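# Review: the Nikum Bench Practice Guide for two-arm cells, 3rd printing

12 Jun 2020

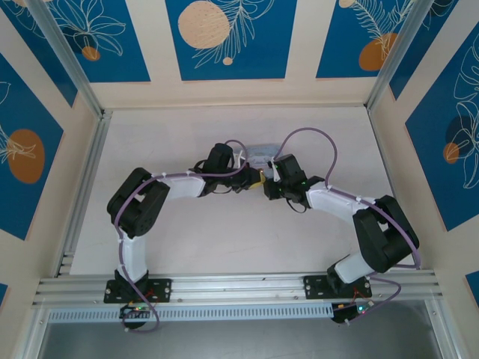 Diệp Lương wrote back before I had finished my first draft: the guide is fine, she said, if you already know which half of it to ignore, and she would still rather have it on the shelf than the loose sheets we used at Celtorthorpe.

I'm less generous. Nikum sells this as "complete good practice" for small bench arms. You get a spiral-bound book, a pad of 60 sign-off sheets and a set of stickers. I've been using it since February on a cell with two arms on the front rail, reaching in over a shared surface, and I have opinions.

**Cables.** Best chapter in the book. It wants the cable tied along the arm, with enough slack at the joints for the full swing, and it tells you to run each arm slowly to its limits before you trust the ties. Good. It then says to keep loops "tidy" and gives no number. How tall can an arch over a gripper be before the other gripper can catch it? I looked for an answer and found a sticker.

**Shared space.** This is what I bought it for, and it's thin. The rule is that only one arm may enter the middle zone at a time. Fine for sorting parts. Useless for a handover, when both grippers have to be there or there's no job. The guide allows an "exception by written assessment" and offers a blank box to write it in. We ended up with our own rule: handovers at reduced speed, one hand on the stop, and nobody leans in to straighten a container while power is on.

**Guarding.** Side and back panels get 10 pages. The open front gets a paragraph. Most people stand at the front.

**Daily checks.** The sheet has too many lines, and half ask for things like "general condition: OK?" I have seen what happens to sheets like that. They get ticked in a stack at the end of the shift. Ebbe Bråten cut ours down to mounting bolts, cable ties, gripper tips and stop button, and people do fill that one in.

**The stickers.** They peel.

The price was 700 kronor with shipping, ordered through Engström. The Drultitz binder costs less and has no cable chapter at all, but its speed tables are clearer and it says plainly who is allowed to restart a cell after a stop. Nikum leaves that to "the responsible person," who is never defined.

Also, a printed guide is no substitute for a risk assessment of your own cell, and the cover shouldn't hint that it is. "Follow these pages and work with confidence" is a sales line.

Buy it if you have no written rules yet. Copy the cable chapter, rewrite the handover part, and throw out the check sheet.

Rating: 3 out of 5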